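Odcombe Learning Center Community Help
Visits and Open Days

Preparing a children's group for the robotics open day at Darier

Posted by Zodwa Rampersad

I coordinate outside visits for an elementary school and have been offered a place for our group at the Darier open day in March.
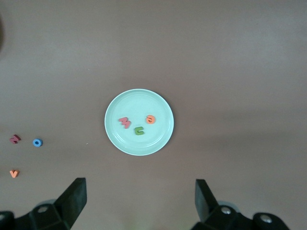
The program lists a tabletop session in which a robot arm sorts foam alphabet letters onto a plate, followed by a short talk and time for comments from visitors. Our group would consist of 14 children and three adults. I would be grateful for guidance on the following matters. Is the session suitable for children who have only just learned their letters? How long should we expect to remain in the room? May the children ask for particular letters to be moved, or is the order fixed in advance? Our school requires a written outline before it will approve the bus, and the program sheet is brief on all of these points.

Posted by Amrit Lavoie

I attended the previous open day with a group of similar size and also assisted with bookings for the Dhillon building, where the session was held. My replies follow the order of your message.

The session is suitable for young children, provided that an adult is prepared to talk with them while the arm is moving. The pace is slow. A single letter may take longer than a child expects, and on our visit several were picked up, dropped and tried again. The staff treated this as a normal part of the work and explained each attempt in plain terms. Our younger pupils were more interested in the failed attempts than in the successful ones.

You should allow 60 minutes in total. The demonstration itself lasted 40 minutes, and the remainder was given to the talk and to moving the group in and out. Visitors stand behind a line on the floor. Smaller children should be placed at the front, as the table is low and the plate is difficult to see from the second row.

As to requests, the operator accepted them at our session, although only toward the end. We had been asked to send a list of letters beforehand and had not done so. I would advise you to send one. Please bear in mind that foam letters are easily misread when they lie on their sides — an M may be taken for a W, and an N for a Z. Our group argued over this at some length, and the operator kindly let the discussion run.

For your written outline, the visits office will supply a risk statement on request. Ask for the version that covers school groups, since the general one refers only to adult visitors.

Posted by Irnora Visitor Desk

The bus entrance is on the north side. Coats and lunch bags must be left in the lobby. There is a limit of 800 visitors for the day and school groups are admitted first, so please arrive before 10 a.m.

Posted by a guest

We went last year and it was fine. Parking was poor. I do not recall any letters, but we may have been in the other room.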